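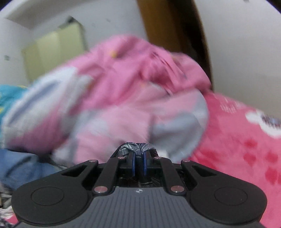 November, Saturday, started 9:40 in the morning

Back to the laundry pile. The question is still the one from last time: does it matter what order you pull things out of a mixed heap of bedding and clothes, or is that something people say because they have always done it one way? I went in thinking it doesn't matter. I come out of today thinking it matters a little, for one kind of item, and that most of the rest is habit.

The heap for this session is the usual home mix. Blankets, clothing, a few things that don't belong to either group. I did not arrange it. Everything was dumped out of the bags onto the same spot and left to fall how it fell, because the last time I "made it realistic" I had unconsciously put all the small stuff on top and then congratulated myself on how fast the small stuff went.

Colleagues who have read the Zivmont home-care booklet will know the claim: large items first, then medium, then small, saves time. They give no numbers. I wrote that in the margin the first time I read it and I'm writing it again here. The booklet is also printed by people who sell the large baskets.

Method, such as it is

Two orders, alternating.

Order A, big first. Pull whatever blanket you can see the most of, fold, set aside, repeat until there are no blankets, then clothes, then leftovers.

Order B, top down. Take whatever is uppermost and closest, whatever it is, and deal with it.

Timer starts at the first touch and stops when the last item is on a stack. A dropped item gets picked up inside the time. A refold counts too. I had been quietly not counting refolds in the earlier sessions and that flattered the blankets a great deal, so anything before this page should be read with suspicion, mine included.

Same surface, same heap, tipped out fresh each time. Between rounds everything goes back in the bags and gets shaken. The shaking is dull but without it the folded things stay half folded and the next round is cheating.

Run 1, order A

Started with the pink blanket, the one with the hearts, because it was the loudest thing there. Bad choice by the rule I had just written down. Loud and large are not the same, and I only thought I could see most of it. A good part was under something else. Pulling it dragged two pieces of clothing off the side and I spent the first stretch of the run picking those up.

So already a problem with "big first." The instruction assumes you can tell what is big. In a heap you see patches. A bright print shows through every gap and looks like it owns the whole pile, and a plain blue thing beside it could be the size of a tablecloth or the size of a sleeve.

After the blankets came off, the rest went quickly. I will give them that. There is a point where the heap stops being a heap and becomes some clothes lying about, and you reach that point sooner if the blankets are gone.

Run 2, order B

Felt slower, was not slower. Worth writing down because I would have sworn to it. Top down means you are always switching, a shirt and then a blanket and then a narrow thing that doesn't fold at all, and the switching feels like dithering. The timer did not agree.

Less fell on the floor. When you take only what is free you don't drag anything.

Narrow things

The braided strip, gray and white, deserves its own paragraph because it has wasted more of my attention than anything else in the set. It is fabric, it is twisted, and it has no flat side. Every sorting scheme I've tried has three stacks and a place where the strip ends up. Fold it in half and it opens. Coil it and it leans. I tried laying it across the top of the clothes stack and it slid off the back as soon as I set the next thing down.

What works, so far: leave it to the very end, loop it once, put it on top of a finished stack and don't put anything else there. What also works is hanging it up, but then it isn't folding and I'd be changing the task to suit the result.

The one thing I'm fairly sure of is that narrow things should be picked up when they're seen, even if they're dealt with last. Set it to one side early. If it gets left in, it finds its way into the folds of something bigger and you meet it again halfway through a blanket. That happened in run 1 and again in run 3, and both times the blanket had to be opened back up.

Runs 3 and 4

Run 3, order A again, more careful about choosing. This time I lifted a corner of each candidate before committing. It helped with the dragging and cost time in the lifting. I suspect these cancel. I can't prove it with so few runs and I'm not going to pretend to.

Run 4, order B with one change: anything narrow goes to the side right away. Best of the day by feel and by timer: 198 seconds for the lot. I don't want to make too much of this. It was the last run, my hands knew the pieces by then, and whatever I do last usually looks good. If I had finished on order A I might be writing the opposite paragraph.

So 4 runs, two of each kind, one of them altered halfway through the day because I got an idea. As evidence this is thin.

On the pink garment

It balls up. The lighter patches and the pink read as separate pieces when it's crumpled, and more than once I reached for what I took to be a second item and got the same one. For the notes: a multicolored piece in a heap should be treated as unknown until it's lifted. I keep writing guesses in the tally before I've lifted anything, and I should stop.

Also, there is a school of thought (Plarnavance, in the leaflet that came with the folding board) that says you should shake each item out once before folding. I tried it on and off. For the blankets it's useful, you find the corners. For clothes it seemed to do nothing except move air. The leaflet recommends three shakes. Three! I would like to see what they tested that against.

The folding board itself is back in its box. It's the right size for exactly one kind of shirt.

Things I don't believe any more

That color sorting before folding saves time. It makes nice looking stacks. It adds a full pass through the heap, and the stacks get put in a closet where the colors don't matter to anyone.

That a smaller heap is proportionally faster. Tried it at the end of last session with half the pile. The time did not halve, there seems to be a fixed lump of fuss at the start and another at the end. Squaring up the stacks takes what it takes.

That a chart would help. Someone before me put up the Rularico stain and fabric chart and it claims to cover 3,000 household textiles. I have never once found the thing I was holding on it.

Things I'm still not sure about

Whether blankets should be folded where they lie or carried to a clear spot. Folding in place means the heap gets in under the edge. Carrying means walking. I did both today without noting which, so that's lost.

Whether standing on the other side changes anything. I always work from the same side and the near edge always gets eaten first, so "top down" for me is partly "near side first." A left-handed colleague should have a go, or I should stand somewhere else for a change.

Whether denim and denim-like stuff should count with the clothes or with the heavy items. It's stiff, it holds a fold well, and it makes a good base for a stack. I've been putting it at the bottom without ever deciding to. If that's a rule it should be written as a rule.

Somebody on the corridor compared all this to how Honda would lay out a line, each item with its place and its moment. Fine, but a car part shows up facing the right way. A blanket shows up as a lump with three of its corners hidden, and the first part of the work is finding out what you've got.

Counts, for the tally sheet

Refolds today: 17 over the whole session. High. Most were blankets, and most of the blanket refolds were the same failing, where the second fold is made before the first one is flat and the edges creep. Slowing down on the first fold would fix it. I said this last time too.

Dropped items not totaled, I lost track during run 1.

Break at noon, lasted roughly as long as the coffee did.

Next time

Reverse the sequence so order B goes first and the tired, practiced runs fall on order A. If the top-down result survives that, I'll start to take it seriously.

Keep the narrow-things-aside rule for both orders, otherwise the comparison is really a comparison of who gets bothered by the strip.

Lift before guessing. Write down what was lifted, then the stack it went to.

Mark where each blanket gets folded, heap or clear spot, one letter per blanket is enough.

Get a second person for at least two runs. Everything above is one pair of hands and one set of opinions, and I already know what those opinions are.

Stopped 1:15. Blankets left folded on the right, clothes back in the bags, strip looped on top of the blankets. It had slid off by the time I'd put the timer away.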